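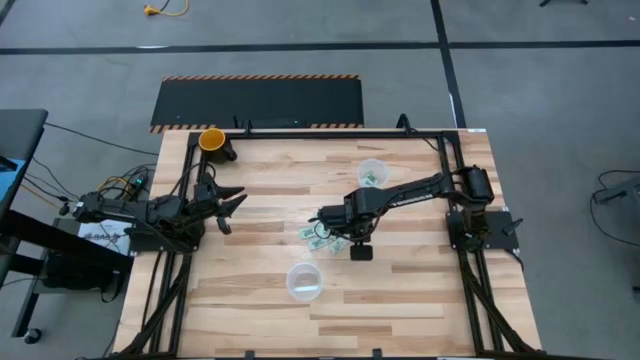

お札の仕分けに透明カップは使えますか。

枚数が少なく、毎日出し入れするお金なら使えます。まとまった額をしまっておく用途には向きません。

Varetti 仕分けカップ(クリア) 7週間使ったレビュー

袋分け家計簿が続かない人間が、封筒をやめてカップにしたらどうなるか、という話です。買ったのはVarettiの「仕分けカップ」6個入り、593円。商品ページには「見えるから使いすぎない」と書いてありました。この手の文句はまず信用しないことにしています。見えていても使うときは使います。前に同じ理由で買ったTrisolusの窓つき封筒は、窓のところから破れて終わりました。

で、届いたものを開けて最初に思ったのは「コップだな」でした。透明なプラスチックのコップです。仕分け専用の工夫がどこかにあるのかと思って内側も底も見ましたが、ありません。ラベルシールが1シート付いてきて、食費、日用品、交際費などと印刷してあります。無地の欄が少ないので、うちのように「猫」や「灯油」が独立している家ではすぐ足りなくなります。結局マスキングテープに書いて貼りました。だったら台所にあるコップでよかったのでは、という疑問は最後まで残りました。

入れやすさ

これは素直に認めます。封筒よりずっと楽です。封筒は口を開けて、指を入れて、中で札がずれたのを直して、という細かい作業が毎回あります。カップは上から落とすだけです。給料が入って現金を下ろした晩に、テーブルに札を広げて費目ごとに入れていく、あの作業の時間は確実に短くなりました。

ただし、お札は折らないといけません。広げたままだと縁からはみ出して、しかも自分の重さで曲がってきます。二つ折りで入れると今度は中で勝手に開こうとして、壁に張りつくような形になります。四つ折りが一番おさまりますが、レジで四つ折りのお札を広げるのは、私は少し恥ずかしいです。自動レジでは一度戻されました。折りぐせが嫌いな人は、この時点で候補から外していいと思います。

見やすさ

「見えるから」の部分。折った札は外からちゃんと見えます。旅行の残りの緑っぽい外国の札も一緒に仕分けてみたところ、写真の奥のカップのように、折った緑の札なら壁越しに色でわかります。手前のカップの底にある白っぽい細長いもののように、小さくて色の薄い紙は存在感がほとんどありません。レシートの切れ端だけ入れておくと、空だと思って別の費目に使いそうになります。

それから、見えるのは「入っている」ことまでで、「いくら入っているか」は見えません。千円札が重なって折られていれば、3枚でも5枚でも横から見た印象はたいして変わらないのです。残りを知りたければ出して数えることになります。封筒と同じです。商品名の横に大きく「残高ひと目」と書くなら、せめて目盛りに代わる何かを考えてほしかった。

容量

ためしに40枚近くの千円札を1個に詰めてみました。入ることは入ります。入りますが、折った札どうしが押し合って、1枚だけ抜こうとすると隣がついてきます。実用になるのは10枚に満たないくらいまでで、それ以上は素直に封筒か財布にしたほうがいいです。月の食費を全部まとめて入れようとしている人は、一週間分ずつに分ける前提で考えてください。

小銭は別です。小銭を入れると急に安定がよくなり、底に重りが入った感じで倒れません。そのかわり音がします。夜の11時過ぎに小銭を移すと、隣の部屋の家族から苦情が出る程度の音です。

倒れやすさ、すべりやすさ

札だけの状態では、軽いです。袖が当たれば倒れますし、窓を開けた日は目が離せません。うちのテーブルは明るい色の集成材の天板で、その上だと手で軽く押しただけで横にすべります。底に何か貼ればましになるのでしょうが、専用品を名乗って売っているものにこちらが手を入れるのは、どうも納得がいきません。

比べるために、黒い外側で内側が黄色のマグカップも横に置いて、しばらく札入れとして使いました。重さがあるぶん倒れる心配は少なく、取っ手を持ってそのまま移動できます。中身は上からのぞかないとわかりませんが、内側が黄色いので、のぞけば札は見つけやすいです。費目がひとつかふたつの人なら、手持ちのマグで十分だと思います。マグで困るのは数がそろわないことと、間違えてコーヒーを注ぎかけること。後者は一度やりかけました。

保管

重ねて片づけられるという説明でしたが、中身を入れたまま重ねると下の札がつぶれます。重ねられるのは空のときだけです。そして仕分けカップが空になるのは月末なので、収納の利点を実感するのは月に数日しかありません。使っている間は6個ぶんの場所をずっと取ります。食卓に置くと食事のたびにどかすことになり、私は棚の一段をあけました。来客があるとそこだけ妙に生活感が出ます。中の現金が丸見えというのも、人によっては落ち着かないはずです。

Wubshetの仕切りケースも店で見ました。あちらはお札を折らずに立てておけて、ふたも閉まります。ただ値段がだいぶ違うのと、開け閉めの金具が固かったので見送りました。Retovettiのトレーは浅くて、お札より鍵や切手向きという印象です。使ったわけではないので、それ以上は書きません。

手入れ

水洗いしています。硬貨を入れていたものは内側にこすれた跡が出て、少し曇りました。札だけのものはまだきれいです。曇ると当然見えにくくなるので、透明であることが売りの商品に小銭を入れるのは、長い目で見ると損かもしれません。貼ったシールは剥がすときに糊が残りました。ぬるま湯に浸けてこすったら取れましたが、爪の間がべたべたになります。マスキングテープのほうは跡なしです。

使いすぎは減ったのか

いちばん知りたい人が多そうなところなので書いておきます。うちの場合、食費は変わりませんでした。交際費は最初の月だけ減って、次の月に戻りました。カップが珍しかったうちは気をつけていた、というだけだと思います。日用品はなぜか減っています。洗剤の買い置きがたくさんあったせいかもしれず、カップの手柄にするのは早いです。

良くなったのは、仕分けをさぼらなくなったことです。封筒のときは三週目あたりで面倒になり、財布に全部まとめて入れてしまっていました。今回は7週たってもまだやっています。入れるだけ、という単純さはそれなりに効いているようです。

評価は星3つ。コップとして見れば妥当な値段、仕分け用品として見るとラベル以外に専用らしいところがありません。家に同じ形の透明なコップがそろっている人は、先にそれで一か月やってみてください。うちにはそろっていなかったので、買ったこと自体は後悔していません。

追記:無地のラベルだけの別売りがあるか問い合わせましたが、今のところ返事はありません。来たらここに書き足します。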